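Filed under: Home & Garage > Workbenches > Reviews

Dalsgaard Flatpack Workbench: two months on

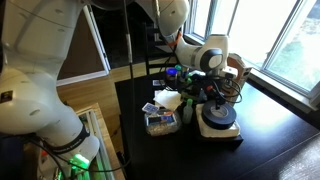

Pale timber, silver rail, a bit of green glow.

Jan 15, 2018

I bought the Dalsgaard in December, having finally admitted that a door across two sawhorses was no way for a grown adult to live. It came in 2 boxes, one of which I could lift.

The instructions are a single sheet of drawings featuring a cheerful bald man with no visible knees. He puts the legs on in one picture. I took an afternoon and most of an evening, and the supplied Allen key went in the bin before tea.

Once up, it's a very decent bench. The top is flat, which you'd think was the minimum, but my previous Heltmont had a valley down the middle that collected screws and sawdust. I've planed a hardwood door on the Dalsgaard and it didn't walk across the garage.

Grumbles: the drawer sticks in humid weather, so I've had it open twice all summer. The finish marks if you so much as put a mug on it. And the colour, sold as 'driftwood', is grey — just grey.

The vice is extra. I fitted an old Dikix I already had, which meant drilling new holes and voiding the warranty in week one.

At $794 it isn't cheap, though the Sileteck costs more and wobbles. Four stars. I've kept the sawhorses.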